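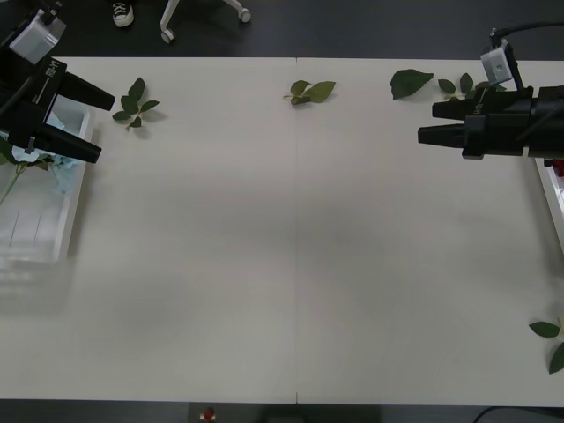
Fig. 1. Work table, artificial flowers in white tray (pale blue, one very pale blossom farther left).

FLORAL BASICS, handout 4: working with artificial stems
M. Ccori, Lunton evening program, October

Read before bench time. Bring it with you, I'm not printing extras.

Where we are: weeks 1-3 were fresh material. Now artificial. Same design rules, different handling. No water, no conditioning, no wilting, but wires and fabric edges and a lot of dust.

1. Setting up the table
Clear the middle first. All of it. Stems live in trays at the sides until you need them, middle of the table is for building. Fig. 1 has the middle kept open, blossoms over in the tray. Copy that.
Trays: low rim, light color. You want to see petal color against something plain. Pale blue on a patterned cloth, you'll misjudge it every time.
Two-panel tables: don't stand the vase on the seam. It rocks.

2. Sorting
Flowers in one tray, loose greenery in another if you have the space. If leaves are attached to the stem leave them on for now, decide later.
Heads all facing the same way if they'll go. Don't pile. Petals crease at the fold and it takes steam to get them back (see 5).
Check for:
- frayed petal edges, trim with small sharp scissors
- glue strings, pull off by hand
- wire poking through at the bottom of the stem, cut it or tape it

3. Color, pale blues
People had trouble with this last term. Pale blue goes gray under weak light. Look at it by the window and again under the lamps before you commit. Bluish white next to pale blue = the blue looks stronger. Bluish white next to cream = the cream looks dirty. Try it with two heads, takes a minute.
Greens: dark leaves go low and toward the back, bright green stems show more then you think. If a bright stem is going to be seen, make it look like you meant it. Otherwise hide it behind foliage.

4. Building order
a) Outline greens, tallest first. Height one and a half times the vase, same as fresh.
b) Focal blossom, slightly off center, low.
c) Secondary heads, vary the height, turn some sideways. Real flowers don't all stare at you.
d) Fill. Stop before you want to.
e) Turn the vase. Look at the back. Fix the back.

Bend the wire between thumb and finger in small moves along the whole stem. One sharp bend looks like a broken stem and usually ends up being one. Hold below the head when you place it, not by the petals.

5. Fixing creases
Steam from a kettle, arm's length, few seconds, shape with fingers, let cool flat. Test one petal on the underside first. Some cheaper dyes run.

6. Supplies
Sarketti catalog, items 1195 (foam, dry, NOT the wet kind) and 2358 (stem tape, green). Leseck carries something close to the tape if Sarketti is out. Wire cutters are in the cupboard, sign for them. Bag of 200 leaf picks is for the whole group so please don't take a fistfull.

7. For next time
One arrangement, one vase, limited palette: one pale color, one white or near white, two greens max. Sketch it first, outline only, label the focal point. Sketch counts.
Reading: Muñoz packet, p. 109 to the end of the section on proportion. Skip the ribbon part, we'll do that later.

Questions for discussion, jot something down:
Which faces of your arrangement did you plan, and which just happened?
Would your greens work without the flowers?
What did you take out?

Cleanup: stems back in trays by color, offcuts in the metal bin, wipe the table. Wire ends on the floor go through shoes.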